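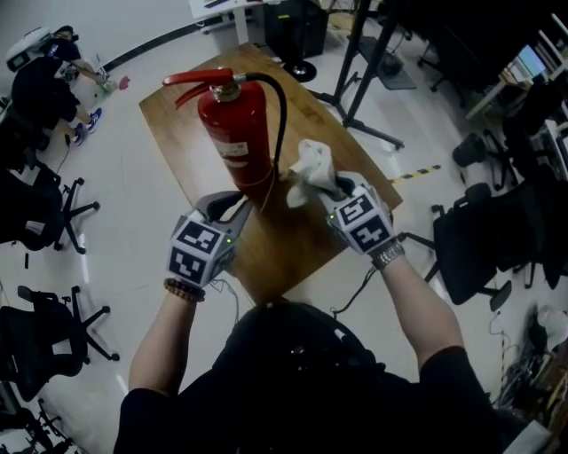 4 min read

3.2 What people remember about the extinguisher

I'll admit I went into this part of the study expecting boring answers. We asked 200 office workers in Jundale where their nearest fire extinguisher was, and then we walked over with them to check (my favorite part of the job, by the way!). Most could name the floor and the hallway. Far fewer could tell us how to work the handle, and 19 had never looked at one up close.

Figure 1. A red extinguisher standing upright on a table, with the squeeze handle on top and the black hose curving down one side.

We scored the answers with the Šimek recall scale, which I like for its plain wording. Each person got 3 tries at every question. People who'd been through a drill in January did better on location but no better on handling, and I keep coming back to that gap in Section 4.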